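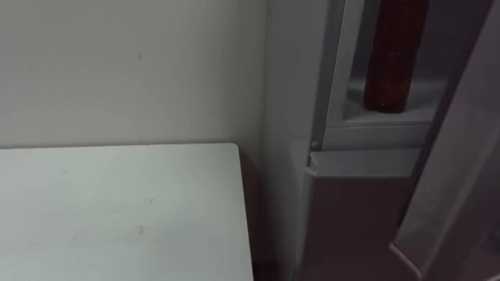

4 min read

A refrigerator door carries the least stable temperatures in the appliance. It warms each time it is opened and recovers more slowly than the shelves behind it. Most households still load it the same way: condiments at the top, tall bottles at the bottom, and whatever was bought last in the remaining space. For drinks, the more useful question is what happens between the door and the glass, and that depends largely on the surface next to the refrigerator.

Kitchen planners call this surface the landing area. In a full kitchen it is a section of counter. In a small room with no counter, a plain white table has to do the job, and its height, depth and distance from the appliance matter more than its finish.

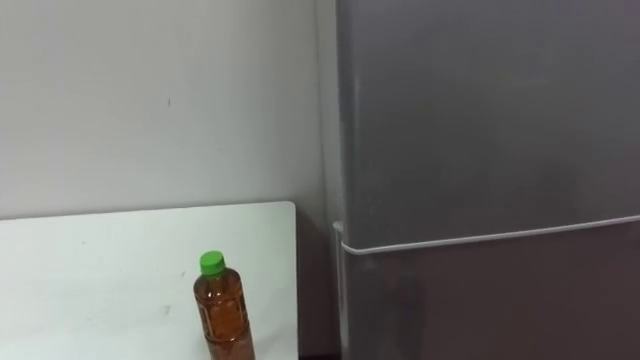 ERNLEY, November — The small-room layout promoted by the design office Skonda uses one table and one tall refrigerator along the same wall. The table holds what comes out of the door and what is about to go back in. Nothing else is assigned to it.

The office sets the working reach at 40 inches, measured from the door shelf to the center of the tabletop. Past that distance a person takes a step with a full bottle in hand, and the bottle tends to be left on the nearest edge.

A gap between table and refrigerator should be kept. Side panels on many models give off heat, and the manual for the appliance will state the clearance it needs. A narrow gap also lets the table be pulled out for cleaning. The drawback is that caps roll into it — a strip of felt along the floor makes them easier to sweep out.

Door swing is the second constraint. A door hinged on the table side opens across the landing area and blocks it. A door hinged on the far side leaves the table clear, and many refrigerators can be converted with a screwdriver and a spare hinge cover.

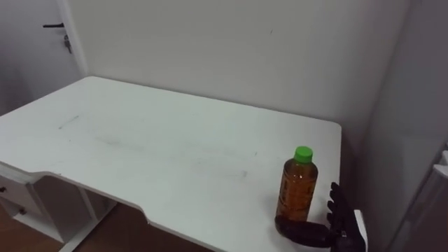 A green-capped bottle near the front corner of the desk.

Bottle shape affects storage as much as bottle volume. A narrowed waist gives the fingers a place to close, which helps when the plastic is damp with condensation. Rounded shoulders are harder to hold from above. A wide screw cap can be turned with less force than a narrow one, though it adds to the height that has to clear the shelf above.

Placement on the table follows from this. A full bottle is stable almost anywhere on a level surface. A bottle that is nearly empty is light and tips easily, so it belongs well back from the edge. Desks with a curved cut-out at the front lose some depth in the middle and keep it at the corners, and the corner nearest the refrigerator usually becomes the parking spot by default.

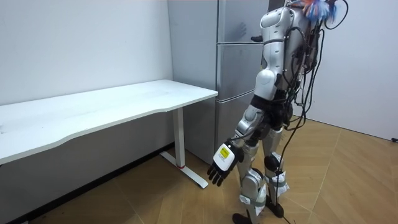

Aner Negri

Flooring is the part of the layout that gets the least attention. Light wood hides dust well and shows drips of tea or cola poorly until they dry. Wipe the floor in front of the refrigerator when the table is wiped, with a cloth that has been wrung out hard. Standing water at a board joint does more harm than the spill itself.

White tabletops need a different routine. Gray scuffs from bottle bases and dishes come off with a damp melamine sponge and light pressure, but repeated use dulls a glossy finish. On a matte surface, start with dish soap and test any abrasive on the underside first.

The Skonda layout can be assembled in 2 hours, most of it spent leveling. Set the refrigerator first, adjust the front feet until the door closes without a push, then bring the table up to it. If the table rocks, shim the leg and leave the refrigerator alone.

Related

Which Foods Belong in the Door
Reversing a Refrigerator Door
Choosing a Desk for a Narrow Room
Getting Scuffs Off Matte White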